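Gripper and Camera Comparison: Desk Trials at the Skerska Laboratory

Photo gallery

The Skerska Laboratory maintains a regular program of side-by-side trials for the end effectors, arm-mounted cameras and controllers it is asked to assess. The trials in this gallery belong to the April series, in which two candidate hands and two controller settings were run against the same set of small packaged goods. The Dorkusus hand and the Mushi hand were each fitted in turn and given the same picking list. The controller, supplied under the name Vavow, was operated first in its standard mode and then with grip force limited.

The gallery is intended for partner institutions that have received the written protocol and wish to see the working conditions to which it refers. Results are reported separately and should be requested from the laboratory office.

1. Approach height

The protocol requires the hand to come to rest above the desk before any attempt is made on the contents of a box. The operator then confirms the position and releases the next movement.

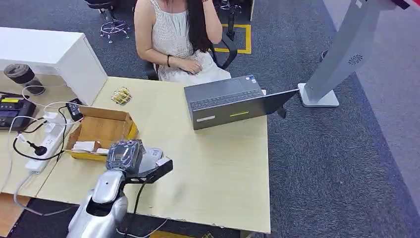
Approach height was the first setting to be fixed, and it was held for the whole series. Earlier practice allowed each operator to choose a starting height by eye, and the records from that period could not be compared with one another. Under the present rule the controller refuses a pick command if the hand has not first settled. A full run consists of 100 attempts for each hand, divided into blocks, with the box repacked between blocks. Attempts interrupted by a controller fault are repeated and noted in the log.

2. Picking from an open box

Soft packaging was included at the request of two partner institutions. Rigid cartons had given closely matched scores in preliminary work and did little to separate the hands.

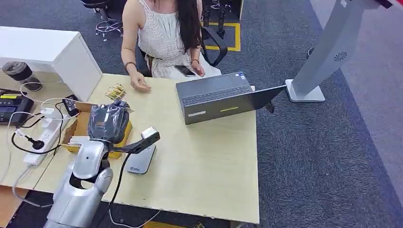
Scoring of soft goods follows a scale of 5 grades, from a clean lift to a failed contact. The observer assigns the grade at the desk and does not consult the controller record until the block is finished. Plastic wrapping calls for particular attention in this part of the protocol. A dark bundle of the kind held over the box here has gathers and creases at the top, and a hand may close on the gathered material alone or on the body of the item. The two cases are entered under separate codes. The wrist-mounted sensor is set to look down over the desk, and its view is stored with each attempt so that a disputed code can be reviewed later.

Observers are asked to record the following for every soft item:

- the grade assigned at the desk
- the contact code (wrapping or body)
- the controller mode in use
- any correction made by the operator before closing

Operators changed places at the end of each block. The series produced 197 usable records for the two hands together — the remaining 3 were set aside for incomplete camera files and will not be repeated.

3. Low positions and the close camera

The last part of the series dealt with work below desk height. Partner institutions had asked whether a hand could be brought down close to a carpeted floor without losing a useful view of its own fingers. The close camera is assessed for this purpose on three matters: whether the fingertip stays in view, whether the floor tape can be told apart from the carpet, and whether small flat packets remain legible as separate objects when they lie on the tape. Clear film is treated as a difficult case because of its highlights, and reviewers are instructed to mark it as uncertain where they cannot establish its outline. Lighting is left at the normal room level for all low positions. 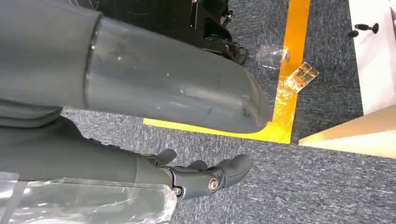

Use of the photographs

The photographs may be reproduced in internal reports of partner institutions with acknowledgment to the Skerska Laboratory. Requests for other uses should be made in writing. The laboratory does not supply the photographs as evidence of the performance of any one product, and they should not be presented in that way.

The next series will repeat the soft goods list with a revised force limit. Institutions wishing to contribute items should send them unopened, with the packing material normally used in their own operations. Items cannot be returned.

Gallery published 22 April 2019

Related items

Protocol for desk trials, current edition
Vavow controller: notes on limited-force mode
Mushi hand: mounting and calibration
Dorkusus hand: mounting and calibration
Gallery: Cable routing on bench arms
Submitting items for soft goods testing
Contact the laboratory office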